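Cleaning cloth

A cleaning cloth is a piece of fabric used by hand to wipe, dry, dust or polish surfaces in homes, workplaces and institutions. The term covers dishcloths, dusters, floor cloths, glass cloths and general-purpose wipers, whether woven, knitted or nonwoven. It is usually distinguished from the towel, which is intended mainly for drying the body or for drying dishes, although the two overlap in everyday use and old towels are often cut down to serve as cleaning cloths.

Contents
1 Terminology
2 Materials
3 Construction and size
4 Household use
5 Color coding
6 Folding, hanging and storage
7 Laundering
8 Disposal and reuse
9 See also

Terminology

In American usage, "rag" refers to a cloth made from worn clothing or bedding, while "cleaning cloth" generally refers to one that was bought for the purpose. "Dishcloth" and "dishrag" are used interchangeably for the small cloth kept at the sink. "Duster" may mean either a flat cloth or a tool with a handle. In the trade, cloths sold by weight to garages and print shops are called wipers.

Kavitha Amin's handbook of domestic textiles, The Linen Shelf, groups cleaning cloths by the condition in which they are used: damp, dry or treated. Treated cloths hold a small amount of wax or oil and are kept apart from the others. The grouping has been adopted in several housekeeping courses, although Deepika Kotian has objected that most household cloths move between the first two groups in the course of a single day.

Materials

Cotton is the oldest material in wide use. It absorbs water readily, tolerates high washing temperatures and becomes softer with age. New cotton cloths often carry a finish from the mill that repels water, and they are commonly washed once or twice before use. Flannel, terry and huckaback are the most common cotton weaves.

Linen sheds less lint than cotton and dries quickly. It is favored for glassware and silver, where loose fibers would show.

Microfiber cloths are made from very fine synthetic filaments, usually polyester or a blend of polyester and polyamide. In many cloths the filaments are split during manufacture, which increases the surface available to pick up dust and moisture. Microfiber can be used with little or no cleaning product. It is damaged by fabric softener and by high dryer heat.

Cellulose cloths, sometimes called sponge cloths, are stiff when dry and soften when wet. They absorb a large amount of water for their weight but tear more easily than woven fabric. Viscose nonwovens are sold on rolls and are meant for short use.

Construction and size

Most cleaning cloths are square or nearly square. A side of 13 inches is common for dishcloths, and general-purpose cloths tend to be somewhat larger. A cloth of moderate size can be folded in half twice to give a pad that fits the palm, leaving several clean faces to turn to as the work goes on.

Edges are hemmed, overlocked or cut with heat. Hemmed edges last longest but form a ridge that can leave streaks on glass. Heat-cut edges are flat and are found chiefly on synthetic cloths for lenses and screens. Some cloths have a loop of tape sewn into one corner for hanging. Ashwin Iyer, in a survey of 136 cloths collected from private homes, reported that wear began at the hem more often than in the body of the fabric, and that loops were frequently torn off well before the cloth itself was discarded.

The weight of the fabric affects both absorbency and drying time. Heavy terry holds more water but may remain damp overnight in a closed kitchen. Thin waffle weaves dry faster and are often preferred in humid climates.

Household use

Dusting is normally done with a dry or barely damp cloth, beginning at the highest shelf and ending at the floor. The cloth is folded so that dust is held inside as each face is used. Shaking a loaded cloth indoors returns much of the dust to the room.

Wiping of counters and tables is done with a damp cloth, wrung until it no longer drips. The hand moves in overlapping strokes toward the body, and crumbs are gathered at the edge of the surface. Circular motion is suited to loosening a dried spill but spreads loose soil.

Polishing requires a clean, dry cloth with a low pile. Mirrors and windows are commonly finished with a second cloth after the first has taken up the liquid. On brushed metal, strokes follow the grain.

Floor cloths are larger and heavier. They may be used by hand or wrapped around the head of a mop or squeegee, a practice common in parts of Europe and South Asia.

Color coding

Institutions often assign cloths to areas by color so that a cloth used in a restroom is not carried into a kitchen. A scheme of four colors is typical. Red is widely used for toilets and urinals, and blue for offices and other low-risk areas, while the use of green and yellow varies from one organization to another. A scheme is effective only if it is posted where the cloths are kept and if faded cloths are withdrawn before their colors can be confused.

Households rarely adopt a full scheme. A simpler practice is to keep one color for the kitchen and another for the bathroom — a division that can be followed by children and by visitors who help with the cleaning.

Folding, hanging and storage

A damp cloth left in a heap dries slowly and soon develops an odor. Cloths in daily use are therefore spread over a rail, a faucet or a small stand between tasks. Hanging from a single corner is quicker, but the fabric gathers into folds below the point of support, and moisture collects in the lowest tip. Draping the cloth over a bar exposes more of its surface to the air.
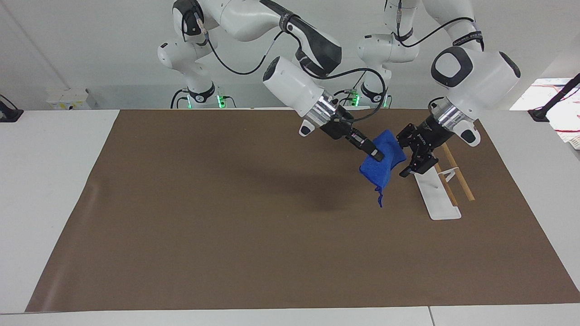
Before folding, a bunched cloth is usually opened by finding two neighboring corners, lifting it and letting the rest fall free. It is then laid flat, smoothed from the center outward and folded edge to edge. Two folds produce a square suitable for a shelf or drawer. Three produce a narrow bundle that can be stood upright, so that each cloth is visible from above. Padmavathi Iyengar recommends placing freshly washed cloths at the back or bottom of the supply in order that all are worn evenly.

Cloths are stored dry, away from the cabinet beneath the sink if that cabinet is prone to damp. Rags for oil, paint or stain are kept separately. Rags soaked with drying oils such as linseed can heat and ignite on their own when piled together and must be handled according to the instructions on the product.

Laundering

Kitchen cloths are changed daily in many households, and more often after contact with raw meat or eggs. Cotton cloths may be washed hot. Microfiber is commonly washed at 40 °C (104 °F) and kept apart from cotton, whose lint clings to it. Dark and bright cloths are washed separately from pale ones for the first few cycles, as dye may bleed.

Line drying is suitable for all types. Cellulose cloths are dried flat or over a rail and regain their stiffness, which does not indicate wear.

Disposal and reuse

A cloth no longer fit for the kitchen is often moved down through a series of rougher uses, from counters to floors and finally to the garage or yard. Bindu Fernandes has described this sequence as a form of household accounting, in which the age of a cloth can be judged by the room where it is found. Undyed cotton and linen can be composted if free of synthetic thread and chemical residue. Synthetic cloths are normally discarded with general waste where no textile collection is available.

See also

Dish towel
Duster
Huckaback
Laundry
Mop
Sponge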